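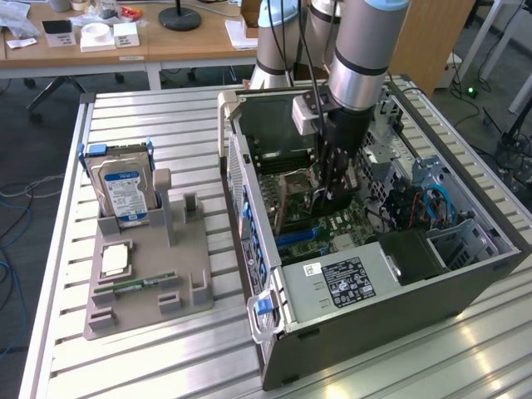 Section 2. Laying Out the Tower and the Parts Tray

Read this section before you take any part out of a machine. It covers the desktop towers we work on at Erwood and the gray parts tray that goes with them. Section 3 deals with cabling and Section 4 with first power-on.

2.1 What you need

- The tower, with its power cord disconnected
- The parts tray
- A wrist strap with its clip and lead
- A medium Phillips screwdriver
- Lint-free wipes and cleaning alcohol
- Thermal paste
- A lidded dish for screws
- The job sheet for the machine

Do not bring drinks into the bench area. Coats and bags go on the hooks by the door.

2.2 Preparing the tower

1. Shut the machine down from the operating system. Wait for the fans to stop.

2. Switch off the power supply if it has a switch, then pull the cord from the back.

3. Press the front power button once and hold it for a few seconds. This drains what is left in the supply. A light may flicker on the board while you do it.

4. Wait 60 seconds before opening the case.

5. Disconnect everything else from the back panel. Label network cables if there is more than one.

6. Lift the tower by its carrying handles and lay it on its side on the aluminum bench, with the removable panel facing up. Do not lift by the front bezel, which is only clipped on.

7. Turn the tower so the power supply is nearest to you. All directions in this section (left, right, front, back) are given from where you stand, and assume the tower is this way around.

8. Release the side panel and lift it away. Store it flat on the lower shelf, inside face down, so the paint does not get scratched.

9. Check that the tower sits flat. The bench top is slatted, and a rubber foot or a dropped screw caught under the case will make it rock when you press down on a memory module.

CAUTION: The metal edges around the drive cages are not all folded over. Keep your sleeves down and do not reach under a cage without looking first.

Note: Some cables inside the case are long enough to loop over the cages. Leave them where they are unless the job sheet calls for cable work. If a loop is in your way, move it aside and do not unplug it.

2.3 Placing the parts tray

1. Put the tray to the left of the tower, clear of the case wall. Leave enough of a gap to get your fingers down between them.

2. Set it so the drive slot is at the rear and the long memory slot is toward you.

3. Wipe out the pockets. Old thermal paste in the processor recess is the usual reason a chip comes out dirty. Alcohol on a wipe will shift it. Never use acetone on the tray.

4. Clip the lead of your wrist strap to bare metal on the chassis. Paint does not count.

2.4 What goes where

Hard drive – in the rear slot, standing upright. If the drive is in a carrier, leave it in the carrier. The slot was sized for a 3.5-inch drive, and smaller drives will lean over. Lay those flat in an anti-static bag behind the tray.

Processor – in the square recess, with the silver heat spreader up. The underside must never touch your fingers or the bench.

Memory module – lengthwise in the long slot. One module at a time. If the job involves more, keep the others in their plastic shells until you are ready for them.

Screws – in the lidded dish. Please do not put screws in the tray pockets, even for a moment. Ismael Nogueira found one underneath a processor last October, and that processor did not go back into service.

The tray holds the parts you are about to fit. Parts that have come out go into bags with the job number written on them, and the bags go on the shelf. Mixing the two is the most common mistake at this bench, and a removed memory module looks the same as a new one once the label is face down.

2.5 Checking the board before you fit anything

1. Look into the processor socket under a good light. If you see bent contacts, lint or a smear of paste, stop and tell the bench lead.

2. Open the clips at the ends of the memory slot you will use. They should move freely and stay open.

3. Find slot 1 on the diagram for that model. Do not go by position. On some boards the first slot is the one nearest the processor and on others it is the farthest.

4. Confirm that the expansion cards are seated and their bracket screws are tight. Cards can work loose when a tower is laid over.

5. Write your initials against line 7 on the job sheet.

2.6 Fitting the parts

Fit the processor first, then the memory, then the drive. The order matters mostly for access.

Processor

1. Open the socket as shown on the sheet for the model.

2. Pick up the processor by two opposite edges.

3. Match the corner mark on the chip to the corner mark on the socket.

4. Lower it straight down and let go. It should drop into place under its own weight. If it does not, lift it out and look again.

5. Close the socket. Firm pressure on the lever is normal on some models. Pressure on the chip is never normal.

6. Apply thermal paste and fit the cooler as described in the cooler leaflet.

Memory

1. Take the module out of the tray by its ends, keeping clear of the gold contacts.

2. Line up the notch with the key in the slot.

3. Press down evenly until the clips close. If one end goes in and the other will not, take the module out completely and start again. Rocking it from end to end can crack the slot.

4. Look along the top edge. It should be level with any other module in the row.

Drive

1. Lift the drive by its sides. With a carrier fitted, hold it by the blue rails.

2. Check the label against the serial number on the job sheet before it goes into the bay. The label is hard to read afterward.

3. Slide the drive in with its connectors toward the cable side. The rails click when they are home.

4. Do not connect the cables yet. Go to Section 3.

CAUTION: Never set a drive down hard, on the bench or in the tray. If a drive is dropped from any height, tag it and put it aside, even if it looks fine.
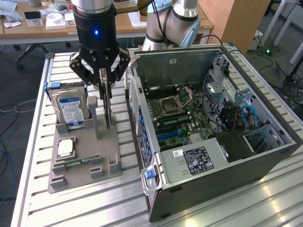
Menaka Mridha

2.7 Handling long, thin parts

Some of the parts that pass through the tray are long, narrow and easy to knock. A few rules apply to all of them.

1. Hold the part away from its contacts. If you can't tell where the contacts are, look at the part before you lift it clear of the tray.

2. Go straight up when lifting out, until the lower edge has cleared the raised blocks. Tilting early drags the edge across the plastic.

3. Carry it over the tray and the board, and keep it away from the front of the bench, where there is nothing to land on but the floor.

4. If you have to put it down, use its own pocket or an anti-static bag. The top of the power supply is not a shelf.

Used modules should have their contacts wiped once, in one direction, with a dry lint-free wipe. Ebony Rutherford keeps a box of these in the left-hand drawer. Pencil erasers were in the old version of this guide and should no longer be used.

2.8 If something does not fit

Part sits proud in its tray pocket – the pocket is dirty or the part is the wrong type. Clean the pocket and check the part number.

Memory clips will not close – the notch is reversed or the module is for a different board generation. Do not force it.

Drive rails catch halfway – a rail has come unclipped from the drive. Take the drive out, press the rail back on, and try again.

Tray rocks on the bench – turn it over and look for burrs on the base. Take them off with fine sandpaper, away from any open machine.

2.9 Care of the tray

Wipe the tray at the end of every shift. Keep it off radiators and out of direct sun, since the plastic can warp. Trays are due for inspection after 1,500 uses, which at our present rate is about 2 years. Enter the count on the card kept with the tray.

To report a cracked post or a worn pocket, leave the tray with Wyn Probert and take a spare from the Harries cabinet. Write the spare's number on the job sheet before you start work again.

Continue with Section 3, Connecting the Drive and Front Panel Cables.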